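Politics & Power
May 31, 2019
By Ilgın Duman

I have sat through a lot of public hearings, and I'll confess something that my friends find a little sad: I like them. I like the bad microphones and the folding chairs and the man who always brings his own copy of the state code. So when Wuso, the company that sells most of my county its electricity, asked for a higher fixed charge on every bill, I packed a sandwich and went.

The fixed charge is the part you pay before you've turned on a single light. Wuso wants to raise ours from $14 a month to $20, and it wants the change in place by October. Six dollars! My neighbor laughed when I told her I was giving up an evening over six dollars. But a fixed charge doesn't care how careful you are. You can hang your laundry outside and sit in the dark and you'll still pay it, and so will the big house on the hill with the heated driveway (yes, we have one of those).

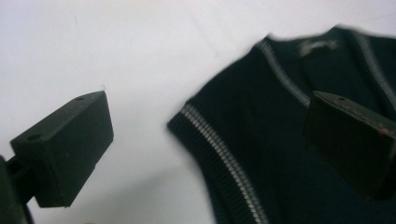
What really got me going was the way the thing was sold. The company's slides kept calling it a "fairness adjustment," and two of our five commissioners were using the same phrase before anyone from the public had spoken. I wrote it down each time I heard it, until I ran out of margin. Then a fellow from Burko, the consulting firm that did the cost study, got up and said the poles and wires cost the same to maintain no matter who lives at the end of them. Fine, I'll give him that one. But somebody asked whether the study covered the Tekin substation, which was finished late and well over budget, and he had to go back to his seat and look it up. He never did come back with the page number.

I don't think everybody at Wuso is a crook. I've met their line crews at two in the morning in an ice storm and I'd have given those guys my house. My complaint is with the commission, whose members run for office promising to be watchdogs and then spend the hearing thanking the company for its time. 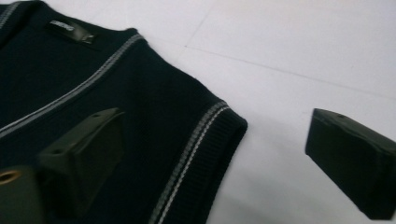
So can regular people do anything about a rate request once it's been filed?
They can send written comments until the record closes, and a customer group can ask to become a formal party to the case, with the right to question witnesses.

That second route is where the Nonar Ratepayers League comes in. They're a small outfit that meets in the back of a bowling alley, and they've collected 3,000 signatures against the increase, mostly by standing outside the grocery store being pleasant to people. They've also filed to see the work papers behind the Burko study, and I would love to be in the room when those get opened. 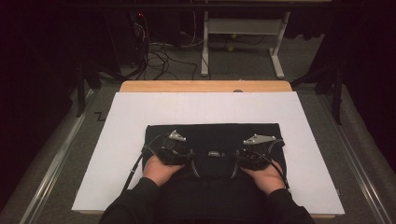
Two hands resting on a folded black garment.

One commissioner did surprise me. She has voted for every increase since she was elected, and she stopped the company's lawyer halfway through a sentence and asked what a retired person living alone in a one-bedroom would pay. He gave her a percentage. She asked again, in dollars, for the year. Seventy-two more, he said, and you could hear pens moving all over the place.

She's up for re-election, of course, and I'm old enough to notice that sort of thing. I'll take the question anyway. The vote hasn't been scheduled yet, and the comment form is still open on the commission's website, under a tab called "Other Resources." Look near the bottom of the page.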